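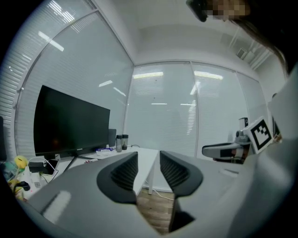
Buscamos gente para la jornada de puertas abiertas de Umum, en abril. Dos tipos de puesto: demostradores (pagado, por horas) y participantes (con compensación, sesión corta). El trabajo es manejar pinzas de mano como las grises, de dos dedos oscuros enfrentados, delante de visitas que no han visto una en su vida. El cubo blanco con el dibujo en blanco y negro es el marcador, no se toca ni se tapa con la manga. Lo repetiremos mucho. Leed todo antes de escribir, por favor, que luego llegan las mismas preguntas.

Qué es la jornada
Puertas abiertas en la oficina de Vostton, planta segunda. Mañana: colegios y familias. Tarde: empresas y curiosos en general. El año pasado pasaron 578 personas y se nos quedó corto el equipo, colas en el pasillo, gente que se fue sin probar nada. Este año queremos turnos de verdad y descansos de verdad.

Qué harás si vienes de demostrador
- Enseñar el agarre básico, primero tú, luego la visita.
- Vigilar que nadie meta los dedos entre los dedos de la pinza.
- Recoger objetos de la mesa y del suelo con la pinza, despacio, explicando en voz alta.
- Cambiar de puesto cuando toque. Nadie está toda la mañana en el mismo.
- Llenar la hoja de incidencias al acabar. Corta, una linea por turno basta.

No hace falta saber programar. No hace falta haber trabajado con robots. Sí hace falta aguantar de pie, hablar castellano con soltura y tener paciencia con niños. Inglés o catalán, bienvenidos.

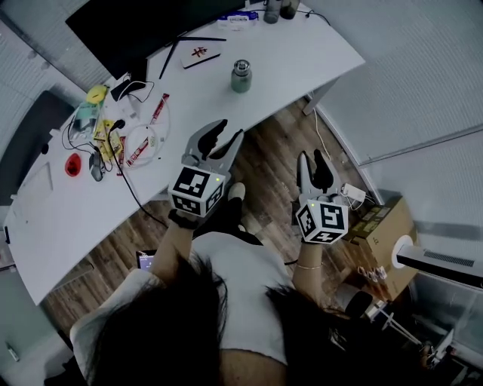 Formación obligatoria: una tarde, pagada igual que el turno. La da Behrouz Hashemi y se practica a dos manos desde el primer rato. Una pinza en cada mano, la correa bien sujeta al antebrazo y a mover cosas. Manga corta mejor, zapato cerrado siempre. Pelo largo: traed goma. Las pulseras os pediremos que las dejéis en la taquilla aunque sean finas. Y ojo con los cables del suelo, en la sala hay unos cuantos, mirad dónde pisáis antes de retroceder.

Participantes
Si no quieres enseñar sino probar: sesiones de 43 minutos, con tareas sencillas de coger y dejar. Mayores de edad. Tienes que poder mover bien las dos manos y las muñecas, si tienes una lesión reciente dínoslo y te buscamos otra fecha. Se graban los movimientos de las manos y la sala. Se firma un consentimiento al llegar, lo puedes pedir antes por correo y leerlo en casa con calma. Puedes parar cuando quieras y cobras igual.

Hay 82 plazas de participante. Se asignan por orden de llegada del formulario, no del correo. Los que escribáis solo al correo no tenéis plaza, avisados.

Turnos
Mañana: de 9:00 a 13:30
Tarde: de 15:00 a 19:00
Se puede hacer uno o los dos. Si haces los dos, la comida va por nuestra cuenta (decid alergias en el formulario, el año pasado hubo lío con esto).

Condiciones
Contrato por el día de la jornada más la tarde de formacion. Alta en la seguridad social. El importe por hora va en el formulario, según turno. Transporte no incluido.
Los participantes reciben tarjeta regalo al salir de la sesión.

Cómo apuntarse
Formulario en la web de Umum, apartado Jornada. Marcad bien la casilla: demostrador o participante, las dos a la vez no. Adjuntad CV de una página solo si vais de demostradores. Sin foto.
Dudas de turnos y contratos: Parvaneh Kordestani.
Dudas de las sesiones y del consentimiento: Pieter Martens.
Teléfono de la oficina, extensión 591, solo por las mañanas.

Cierre de inscripciones a finales de marzo, o antes si se llena. Contestamos a todo el mundo, también a los que no entren, pero tardamos unos días.

Accesible en silla de ruedas, hay ascensor. El timbre de abajo pone Parsa, es el nuestro, llamad ahí.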